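Trostix opens a party lending library, and the first box goes out this month

Borrow the cups, the pitchers and the bunting for $5, throw your party, bring it all back 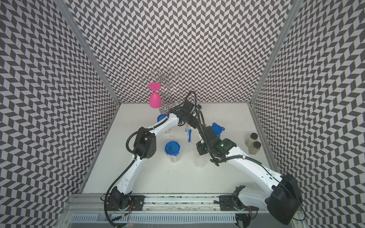
DROLARD, 2020-03-07 – I'm Zinash Chala, I run Trostix, and I'm so happy to finally be able to write this one! Our party lending library is open. If you live in or near Drolard and you have a birthday, a baby shower, a block party or a retirement lunch coming up, you can now borrow a full box of party supplies from us for $5 and keep it for 10 days.

I started Trostix as a rental business for weddings, and we still do weddings (please keep calling about weddings). But all last year the phone kept ringing with people who wanted things for a much smaller party. They had a kid turning six and a backyard, and they did not want to rent linens for a ballroom. I'd end up lending them stuff out of my own kitchen. In January I cleared out the front half of our storage unit on Stanciu Street, put up shelves and started packing boxes.

We have 59 boxes ready to go. The basic one has reusable plates, cups, forks and spoons for a dozen guests, two pitchers, a cake stand, a tablecloth and a string of cloth bunting. The bigger one doubles the place settings and adds a drink dispenser and a set of serving bowls. There's also a tea box that my aunt helped me put together, with real cups and saucers, and I'll admit I'm a little nervous about sending those out into the world.

You reserve a box by phone or at the counter. We ask for your name, your phone number and the day of the party, and that's all the paperwork there is. Pay when you pick up. If you need two boxes, pay for two boxes – there's no deposit on the basic or the bigger one. The tea box has a small deposit and you get it back when the cups come home.

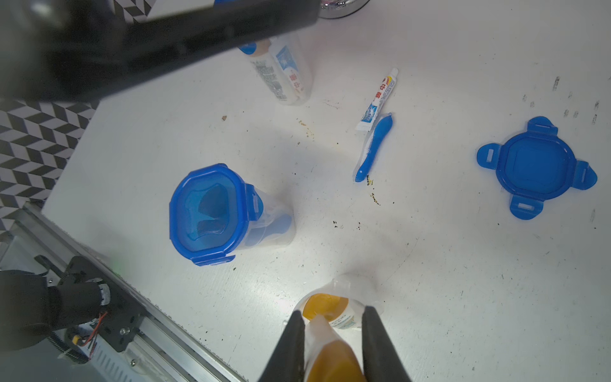 Do I have to wash everything before I bring it back?

A good rinse is plenty. We run every piece through our own dishwasher before it goes out again, so all we need is for the frosting to be off the plates and the pitchers to be empty. Tablecloths can come back dirty. Please don't bleach them!

A word about what isn't in the boxes. We don't lend candles, napkins, streamers or anything else that gets used up, and we don't do food. For cakes I send everybody to Bruvness, the bakery two doors down, and they have been lovely enough to put a stack of our flyers next to their register. If you show them your lending slip they'll make sure the cake fits our stand, which is a real problem with the sheet cakes. I learned that at my nephew's graduation.

Things do get broken and I've tried to be grown up about it. Plates and cups from the basic box are free to replace up to three pieces. After that it's a dollar each. Serving bowls are four dollars. If a kid takes the bunting home and hangs it in his room, call me and we'll work something out.

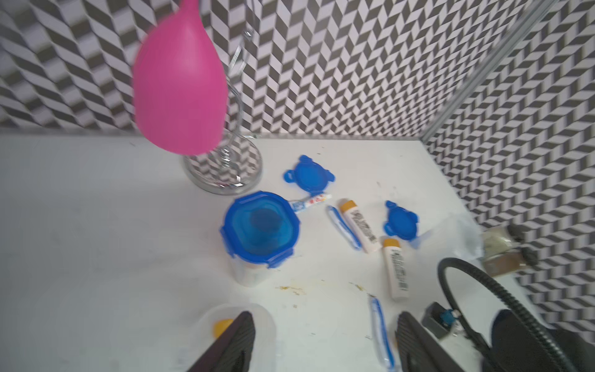

How far ahead should I reserve?

Two weeks is comfortable for most of the year. May and June are going to fill up fast with graduations, so call a month ahead for those if you can. We do keep a couple of basic boxes back for last-minute parties, and you can phone in the morning to see if one is free.

Our opening order was 144 place settings' worth of new plates, and everything after that came from families around town who gave us what they had sitting in the garage. So the boxes don't all match. Some of the plates are green and some are a kind of mustard color that I have come to love. If colors matter to you, come in and pick your box in person and we'll swap pieces around until you like it. I really don't mind, it's my favorite part of the day.

We're still looking for a few things and would gladly take them off your hands: cake stands, glass punch bowls with the ladle, folding tables in decent shape and cloth tablecloths of any size. Drop them at the counter whenever we're open. We can't take chipped glass or anything electric.

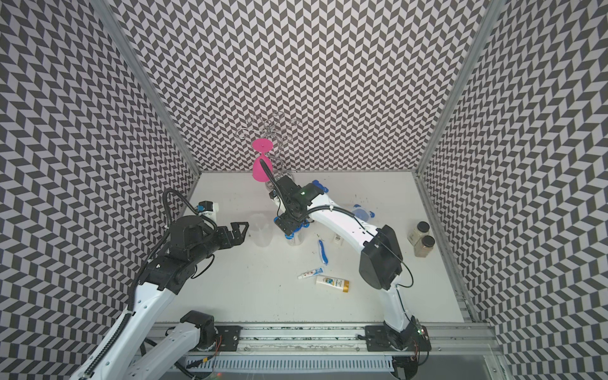 Clear plastic cup on a white tabletop, with black-and-white chevron walls on three sides.

I'll be at the counter every morning for the first month, with coffee on and sample boxes open on the table, so you can poke through them and see what you're getting. Bring the kids. They are much better than I am at deciding on bunting.

Reporters and neighborhood newsletters are welcome to reprint any of this or cut it down. If you'd like to talk to me or borrow a box for a story, ask for Zinash at the Trostix counter, Stanciu Street, Drolard. Mornings are best. Afternoons I'm usually out in the van with a load of chairs, and I call everyone back by dinner time.

About Trostix

Trostix rents chairs, tables, linens and tableware for weddings and family events in the Drolard area. The party lending library is run from the same address and is open to anyone who lives close enough to bring the box back.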